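Workshop tips: teaching an arm by hand and by remote

Walham bench notes, page 2
Last revised 1 May 2020

These notes cover recording demonstrations on a small bench arm with a two-finger gripper, either by pushing the arm through the task or by driving it from a hand controller. They assume the arm is already bolted down and homed.

Before recording

Set the start pose first and save it. Every demonstration should begin from the same joint angles, within a degree or so. Put masking tape on the bench under the gripper tips at the start pose and check against it between runs.

Clear the cable from the elbow. A cable that drags will pull a hand-guided arm off line by several millimetres, and the error ends up in the recording as if it were intended.

Check that the recorder clock and the camera clock agree. On the Rimovel controller the offset is listed under Status and should be below 36 milliseconds. If it is higher, restart the recorder, then the camera, in that order.

Hand guiding

Hold the arm above the wrist joint, never by the fingers. Holding the fingers loads the gripper motor and the grip width readings become useless.

Keep your hand behind the wrist camera. Sleeves should be rolled up or buttoned.

Move at the speed you want back. Slowing to half speed near the object is fine if you do it every time. Stopping dead for a second to think is not, and a run with a long pause in it should be thrown away or trimmed before training.

Gravity compensation drifts as the motors warm up. Let the arm idle in the compensated mode for ten minutes, then set the payload again. If it sinks when you let go, the payload figure is too low.

Remote control

Sit so that your left is the arm's left. Operators who face the arm make mirror errors when tired, mostly in the last third of a session.

Set the hand controller scaling to 0.5 for anything soft. Cloth, pouches and bags give no clear contact signal, and at full scale the fingers will be into the bench before you have let off the trigger.

Open the gripper fully before the approach. Come down with the fingers either side of a fold, close to the first resistance, and lift 20 mm before closing further. Lifting first shows whether you have one layer or the whole thing.

Drive from the wrist view for the last part of the approach and from the bench camera for everything else. Changing over in the middle of a grasp causes a visible hesitation in the joint traces.

Light and surfaces

Fix the exposure by hand. Automatic exposure hunts each time a pale surface enters the wrist view, and the same object will be recorded at several brightnesses. Matt board is easier to work against than gloss. Where a white panel has to stay, angle the lamp away from it and accept a darker bench.

Blur comes from wrist speed and from long exposure together. Shorten the exposure first, then slow the approach.
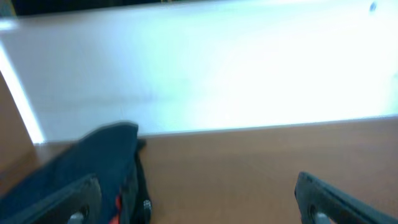 Alina Cozma writes that she would keep blurred runs in the set unless the grasp itself failed. On her bench at Stolulberg she recorded 1,361 demonstrations and kept 1,239, and most of those she dropped had clock faults or an operator pause. Her view is that the arm will meet blur when it runs on its own, so it may as well meet it in training. She does agree about fixing the exposure.

Saving and labelling

Name the file for the task, the operator and the run number. Leave the object out of the name and put it in the notes field, where it can be corrected later.

Mark failures as failures at the time. Going back through April's recordings to find the missed grasps took two of us most of a day.

Replay one run in every twenty on the arm with the object removed and a hand on the stop button. A replay that ends more than 5 mm from the recorded pose means the base has shifted. Tighten the four base bolts, home the arm and repeat.

Spare finger pads are in the Ó Ceallaigh drawer, under the hex keys.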